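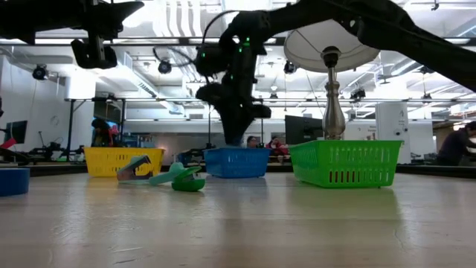 Mirjam Van der Linden sorts other people's desk drawers for a living, and most of the work happens with plastic baskets. She has been doing it long enough to have opinions about them. Her first rule concerns what goes on the table before anything else, and it is the containers. With a yellow, a blue and a green basket lined up, the green one the largest, she can begin on the small stuff: the staple remover, the roll of blue painter's tape, the bits of colored plastic that every office and family seems to own.

"People want to start by making piles," she said. "Piles spread out. By lunch you've run out of table and you're putting things back in the drawer to make room."

Van der Linden runs Trinevine, a sorting and storage service that works mostly with small offices, schools and shared workrooms. She started it after eleven years as an office manager at Drummond, a property firm, where she was asked one November to clear a supply room before a move. The room held 1,787 items by the end of her inventory, which she still has in a binder. She counted because the moving company charged by the item for anything loose.

"That was a bad contract, but it taught me something," she said. "Most of what we were paying to move was small. Pens, clips, chargers for phones that were long gone. We had 256 binder clips and people were still ordering them."

Her method has changed little since then. She uses open baskets with perforated sides and sets out 3 for the first pass, a number she has never found a reason to raise. One is for things that get used at a desk. One is for things that belong in some other room. The last, always the biggest, is for whatever she can't place right away.

"You need the big one for the unknowns, and clients don't like that," she said. "They think it looks like failure. But if you stop to work out every little plastic thing as it comes up, you'll be there until dark."

The colors matter to her more than the labels. She tried labels in the first year and found that clients read them once and then went by color anyway. She now writes on tape only when a basket is going into storage, and she uses painter's tape because it usually comes off without leaving glue behind. For the same reason she doesn't buy baskets in matching sets. Gray ones look good on a shelf, she said, but a person holding a stapler in one hand and a phone in the other can't tell them apart.

She is particular about the holes, too. A basket with solid sides hides its contents, and the bottom layer is forgotten. Slots along the side let a person see that there is something down there. The drawback is that pushpins and paper clips work their way out through larger openings, so those go into a lidded cup first and the cup goes into the basket.

Lighting was the other subject she kept returning to. She likes a lamp on the table itself, even in a room with good ceiling lights – small clear items such as tape dispenser parts and plastic hooks are easy to miss otherwise. She doesn't care what the lamp looks like. At one site, a shared studio called Onden, she borrowed one from the waiting area and worked under it for two days.

A first pass through a desk takes her roughly 20 minutes. The second pass, when the big basket is emptied and every piece has to be given a place, takes longer, and she wants the owner present for it.

"I can't tell you whether the green thing is a toy or a clip that holds something important together," she said. "I've thrown out a part once. It belonged to a label printer, and I ended up paying for the printer."

That happened at Sumow, a mail-order seed company that remains a client. She now keeps a jar for unidentified parts at each site and leaves it with the client for a year.

Staple removers are a category of their own. Van der Linden finds several in nearly every office, often in the same drawer, and very few people can remember using one. She leaves one per room and offers the rest to schools. She handles them with the jaws facing away from her and has a small scar on her thumb from before she did.

Asked what she would tell someone doing a drawer at home, she suggested clearing the whole table first and taking one drawer only, the one opened most often.

"Do the drawer where you keep the scissors," she said. "The one with the old manuals can wait. You weren't going in there anyway."

Her own desk at home has two drawers. She did the top one in the spring and has not yet gotten to the other.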